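유니폼 갤러리: 할리데이 농구 동호회 옷장 정리

작성일 2020-06-01

드디어 올립니다! 작년 12월부터 미뤄 온 유니폼 정리를 시작했어요. 동호회 창고에 쌓여 있던 상자를 전부 열었더니 상의만 127벌이 나왔습니다. 하사이드 체육관 시절에 입던 옷부터 작년 브랄루투라 친선전 때 맞춘 옷까지 한자리에 모이니 정말 반갑더라고요. 사이즈표가 떨어진 옷도 많고 번호가 겹치는 옷도 있어서 시간은 꽤 걸렸지만, 한 벌씩 펼칠 때마다 옛날 경기 이야기가 쏟아져서 지루할 틈이 없었어요.

색깔별로 먼저 나누고, 그다음에 번호순으로 개는 식으로 했습니다. 빨간색이 제일 많았고(역시 우리 팀 색!) 흰색과 남색이 뒤를 이었어요. 소매 없는 옷은 반으로 접어 세 번 말면 상자에 딱 들어갑니다. 라이바 자토이 님이 알려 준 방법인데, 꺼낼 때 번호가 바로 보여서 무척 편해요.
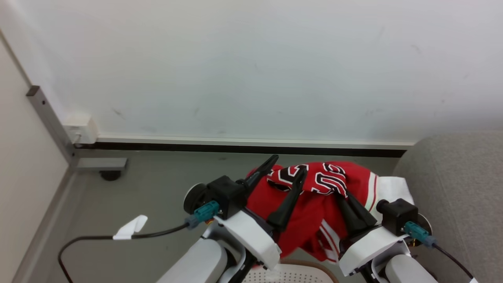

개기 전의 빨간 유니폼. 검은 테두리를 두른 큼직한 흰 글자가 이렇게 구겨져 있어도 눈에 확 들어와요. 흰 줄 장식도 예쁘죠!

빨간 유니폼은 언제 봐도 기분이 좋습니다. 관중석 맨 뒤에서도 우리 선수를 바로 찾을 수 있고, 단체 사진을 찍으면 화면이 확 살아나거든요. 다만 글자가 크게 인쇄된 옷은 갤 때 조금 신경을 써야 해요. 인쇄면끼리 맞닿으면 여름에 서로 들러붙기도 해서, 저희는 사이에 얇은 종이를 한 장씩 끼웠습니다. 세탁할 때는 뒤집어서 찬물에, 건조기는 쓰지 않기! 이것만 지켜도 훨씬 오래 입을 수 있어요.

흰 줄이 들어간 옷은 따로 빨아 주세요. 예전에 한꺼번에 돌렸다가 줄이 몽땅 분홍색이 된 적이 있는데, 그 옷들은 지금도 연습용으로 잘 입고 있습니다. 은근히 인기가 많아서 먼저 가져가려고 가위바위보까지 해요.

정리하면서 상태가 좋은데 주인이 없는 유니폼 21벌을 따로 빼 두었습니다. 이 옷들은 불라우 청소년 농구 교실에 보내려고 해요. 작은 사이즈가 많아서 아이들에게 잘 맞을 것 같습니다. 혹시 그중에 꼭 간직하고 싶은 번호가 있는 분은 보내기 전에 댓글로 알려 주세요. 예전 회원분들도 환영입니다!

반바지 상자는 아직 뜯지도 못했어요. 대략 55벌쯤 될 것 같은데 허리끈 빠진 것이 많아서 끈 끼우는 일부터 해야 합니다. 옷핀 있으신 분은 다음 연습 때 챙겨 와 주시고, 집에 잠들어 있는 유니폼이 있다면 그것도 같이 들고 오세요. 특히 초창기 남색 유니폼 7번과 12번을 애타게 찾고 있습니다.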